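Stop Closing the Small Post Offices

Liston is losing its post office in March. Granham lost theirs already. So now the plan is that everybody drives, and if you don't drive, well, good luck.

I keep hearing the same line. People send less mail, so the counter doesn't pay. Fine. The library doesn't pay either. Nor does the road out to the quarry, and that gets plowed every time it snows.

The counter in Liston serves 532 addresses. Open 2 hours in the morning, and there's a line most days. I've stood in it. Passports, money orders, returns with the tape coming off, somebody arguing over a customs form. That is not a dead service. That's a busy one with terrible hours.

And the hours are the trick, aren't they. Cut them, watch the numbers drop, point at the numbers. Granham went exactly that way. First no afternoons, then a sign on the door, then no door.
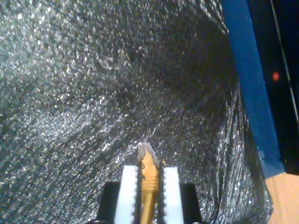
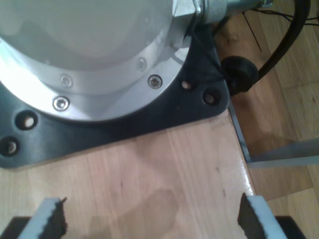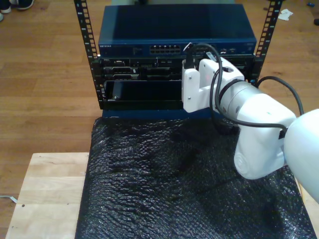 "Do it online" is the other one. Do what online? You can't email a pair of boots. You can't download a certified letter. My neighbor gets her pills by mail and she has no car, and the nearest locker wants a code sent to a phone she dosen't own. A locker can't tell her the package went to the wrong street either. The clerk could, and did, more then once.

I visited Bråten a while back. Tiny place, 400 people maybe fewer now. They put the postal counter inside the grocery store. Same roof, same heating bill, open as long as the store is open. You buy milk, you mail your parcel, you go home. Floltivach did something close to it with the hardware store. Not fancy - the scale sits next to the paint chips - but it's there.

So why not Liston? We have a grocery. It has a dead corner by the ice machine, been that way for years. Nobody has asked the owner as far as I can tell. I asked, and the answer was "sure, depends what they pay."

The petition at the diner has 200 names on it. Go sign. Then write a letter to the district office, on paper, with a stamp. Mail it from the counter while we still have one.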